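Leave the T-Shirts Unfolded

I stopped folding T-shirts in December, and I think most households could do the same. Shirts with buttons still get folded or hung. So do good sweaters. I mean the ordinary cotton T-shirt, the kind people own too many of and wear under something else or to bed.

The case for folding is that it saves space and prevents wrinkles. The space part is true if you fold well and keep it up. I never did. I would spend a good part of an evening making flat squares, and within two days someone would pull one from the bottom of the stack and the drawer would look the way it did before. My drawer is a plain Rolier, 140 centimeters wide, and it closes fine with everything tossed in.

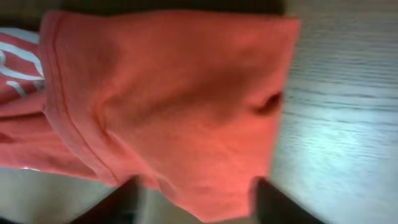
Wrinkles are the better argument, and I take it seriously. Cotton jersey is a knit, so it has some give, and in my experience most of the small creases in it are gone after an hour of wear. A deep fold pressed under a pile of jeans is another matter. A red T-shirt bunched up so that one broad crease runs across it diagonally looks worse than it is, and the double-stitched hem still holds its curve. Where I would take some care is the print. White printing on a red shirt can crack if it is creased hard and left that way for months, so I turn printed shirts inside out and lay them on top.

Consuelo Flores, who ran the laundry room in my old building, disagrees with all of this. She folded more than 200 pieces on a busy day and told me a folded shirt is a shirt you can find. She has a point about finding things. My answer is to own fewer shirts. I got rid of the ones I had not worn in a year, and now I can see most of what I have when I open the drawer.

If folding relaxes you, keep doing it. My brother-in-law Kevin Huaranga folds in front of the television and would be unhappy without it. But if the clean basket sits in the hall until it is time to wash again, the folding is what is holding you up. Put the T-shirts in the drawer and close it. Towels I still fold, in thirds, and they go on the shelf over the washer.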